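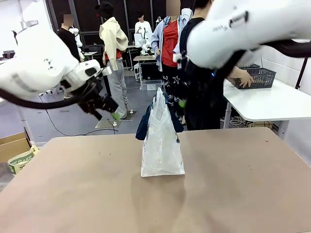 The Patience of Bagging Groceries

27 April 2018

By the Features Desk

Search this site Enter keywords Go

My grandmother bagged groceries the way other people play the piano, and I thought of her a good deal during the two days I spent at Drisimel, where people are teaching a pair of robot arms to handle a shopping bag. I had expected a lot of typing. What I found was a good deal of standing, and leaning, and muttering at plastic, because at Drisimel nearly everything the arms learn is shown to them by a person, one try at a time.

The idea is simple enough to explain over dinner (I have done it, twice, and the second time my husband left the table). Someone drives the arms from a short distance away, with a pair of hand controls, and every movement is saved. Each saved try is called a demonstration. When I visited, the bag task had reached 3,532 of them, and 753 had been marked for doing over — mostly, I was told, for hesitating.

I hesitated constantly. They let me have a turn on my first afternoon, and I want to say in my own defense that a bag is a dreadful thing to hold by its edge. You come at the rim from above and it leans away from you. You get one side between the fingers and the other side closes up like a sulking clam. The regulars get hold of rim and handle together and then simply wait, which takes more nerve than you would think.
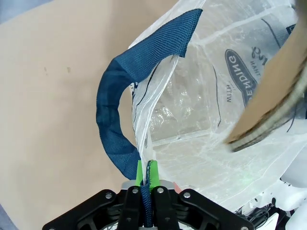
Vol. 2, No. 7 Page 31

That waiting is a skill in itself, and it's the one the trainers talk about most. A new driver wants to fix everything at once. After a week or so the hands settle down, and the arms, which copy whatever they are given, nervousness included, settle down too.

Drisimel began in a former seed warehouse in Brorthorpe and still shares a loading dock with Utside, the delivery company that first asked for help with packing. Utside's people came with a list of wishes. Cans, eggs, bread, all in order, all gently. The list was put in a drawer, very politely, and everyone went back to working on the bag.

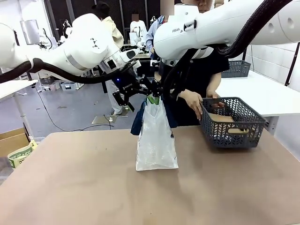 I have always been suspicious of machines that are supposed to save us trouble, and I arrived at Brorthorpe with my suspicions nicely pressed. They softened over the tables. So much of the work is plain old human fussing, with someone in short sleeves holding a plastic basket steady in both hands while a gripper keeps its hold on a bag a little way off, and it reminded me of nothing so much as a kitchen before a big holiday meal. I caught myself wanting to help.

The Karras project, as the bag work is called in the building, goes on through July, and after that they hope to try paper. I asked whether paper would be easier. There was a long silence, and then somebody offered me coffee.

Related stories
The Orchard That Prunes by Remote
Learning to Weld at Sixty
Brorthorpe's Loading Docks, Then and Now
A Short History of the Paper Bag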